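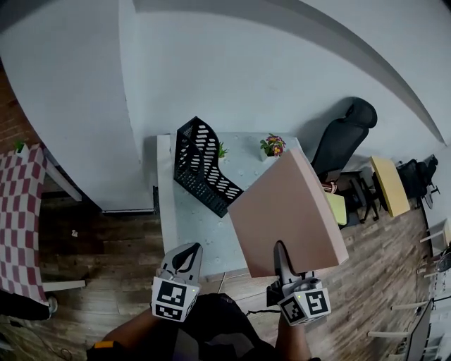
Masthorpe Adopts Revised Procedure for Marches and Public Assemblies

Notification form, route review and officer staffing rules take effect in June

MASTHORPE, 2018-12-07 – The City of Masthorpe has adopted a revised procedure governing marches, rallies and other public assemblies on city streets and in city parks. The procedure replaces the parade permit rules now in use and applies to any planned gathering that is expected to occupy a traffic lane, an intersection or the plaza in front of the Kramer Street police station.

Under the current rules, organizers apply for a permit, and the application is reviewed separately by the police department, the public works department and the city clerk. The revised procedure replaces the three reviews with a single notification form, filed with the clerk and forwarded to the other departments on the day it is received. Organizers must file at least two business days before the event. A gathering held in response to news or public affairs that came to light within that period is exempt from the deadline, and its organizers are asked to notify the clerk by telephone or e-mail as early as they can.

No fee is charged for filing. The existing charge for barricades and detour signs is withdrawn for assemblies and remains in force for commercial events such as street fairs, road races and film work.

"The permit form dates from a period when most of the applications were for parades," said Oriana Gaete, assembly coordinator for the City of Masthorpe. "It asks for the number of floats. It does not ask whether the march will stop, or where, and those are the two facts a traffic supervisor needs first."

Route review

The clerk will no longer approve or deny routes. Each notified route will be checked against a map of hospital approaches, fire station exits and rail crossings. Where a conflict is found, the city will propose an alternate route in writing, with the conflict identified by street and block. Organizers may accept the alternate, propose another or request a meeting. If no agreement is reached, the original route stands unless the city attorney seeks an order from the court.

Sidewalk marches that obey traffic signals do not require notification. The procedure also states that a gathering may not be dispersed solely on the ground that no form was filed.

Officer staffing and equipment

The procedure sets out how the police department assigns officers to an assembly. One supervisor is named for each event, and that supervisor's name and a working telephone number are given to the organizers before the start time. Officers assigned to traffic posts wear the standard uniform. Helmets, shields and other protective equipment are kept in vehicles away from the route and are issued only on the order of the named supervisor, who must record the time and the reason.

Before any order to disperse, at least two announcements must be made over amplified sound, with an interval of 10 minutes between them. Each announcement must state the order, the area it covers and at least one open exit route. The interval may be shortened only where there is an immediate risk of injury, and the supervisor must document that decision in the event report.

Event reports are to be filed for all notified assemblies, including those at which no enforcement action is taken. Reports will be posted on the clerk's page after review for personal information.

Public comment

The city received 56 written comments on the draft. The largest share concerned the dispersal interval, which was five minutes in the draft and was lengthened in the adopted text. Other comments led to the telephone option for short-notice events and to the removal of a requirement that organizers list the home addresses of march marshals. A proposal to extend the procedure to private property open to the public, including the Skeritz shopping center, was not adopted.

Filing system

Forms will be accepted on paper at the clerk's counter or online through Flunero, the records system already used by the city for park reservations. The online form will be available in English and Spanish. Permit applications filed before the effective date will be processed under the current rules – applicants do not need to refile.

The full text of the procedure, the route map and a sample form are available from the Office of the City Clerk, Masthorpe City Hall.

Contact: Oriana Gaete, Assembly Coordinator, City of Masthorpe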